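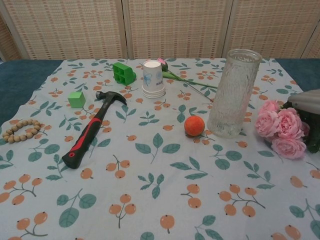 Why did the drummers in the Jinitz dance bands give up the bass drum on so many records?
Mostly the recording room. The small room at Nulis had one microphone for the whole band and a full kick drowned the piano, so the drummers played with a light foot or left the foot out.

Figure 2. Low table with a berry-print cloth, claw hammer and green pieces; folding divider behind.

4.2 Brushes, foot and room

The question above is the one we get most when we play the sides to people. The longer version is messier. Our sample is 30 sides on the Haler label, all cut at Nulis, all by bands that worked the Jinitz ballroom in the same years. Transfers from shellac, one exception (side 14, tape dub, origin unclear). Matrix numbers in the appendix. We listened separately and then compared notes, Quách on drums and bass, Cù on horns and form. Where we disagreed we listened again together, and where we still disagreed it is marked with a query.

First, the foot. On the early sides it is audible in the last chorus only, if at all. Four to the bar, very soft, felt more than heard. On the later ones it drops out and the string bass carries the beat by itself. One could put this down to taste. We don't think so. The same drummers on the ballroom airchecks play a heavy foot right through, even on ballads. Same tunes, same tempos give or take. The airchecks are rough and the balance is all over the place but the bass drum is there from the first bar.

Second, brushes. More brush work than we expected going in. Previous writing on these bands calls the rhythm section "stick-driven", which fits the airchecks and the two surviving film soundtracks but not the Haler sides. On most of the slow and medium numbers the drummer stays on brushes until the final eight bars and then picks up sticks for the ending. You can hear the swap. There is a gap of a beat or so, sometimes covered by a cymbal, sometimes just a hole. Side 9 has the hole and it is rather nice.

Third, choked cymbal. Used for the offbeat where a later player would close the hi-hat. Not on every side. Strongest on the up-tempo numbers, where the brushes would not have cut thru the brass anyway.

The pressing runs matter here more than they might seem to. Haler pressed 380 copies of most titles and 1000 of the few that were meant for jukeboxes. The jukebox titles are the loud ones. More cymbal, more sticks, shorter intros. If a listener knows only the titles that survive in quantity, the band sounds like a different band. Our view is that the reputation comes from there. Hard to prove. The ledgers stop before the last two sessions and we have no sales figures, only what was pressed.

Some notes on the ballroom at Ung, as it comes up in the letters. The bands played there in the summer, bigger stage, wooden floor, and one pianist complains about the drummer "stamping us all into the ground." So again, a heavy foot live. The letter is undated but mentions a new tenor player who joined in April, which puts it just after the second Haler session. Useful, becuase on that session the foot is close to silent.

Limits. The drum parts were judged by ear and not measured. Surface noise hides brushwork, especially the sweep of the left hand, and side 22 is so worn we left the drum column blank. Personnel is taken from the union cards and the cards are wrong in at least one place (the drummer listed for side 17 is not the man heard, in our opinion). Listening was finished in October 2020 and the two sides found since then have not been added. They sound like the others on a first hearing.

Tempo is treated in 4.3, along with the question of who set it. Horn voicings in section 5. See Cù's table for the chorus layouts, the abbreviations are the same as in section 3 exept that "v" now means verse and not vocal.

Tuấn Quách and Trinh Cù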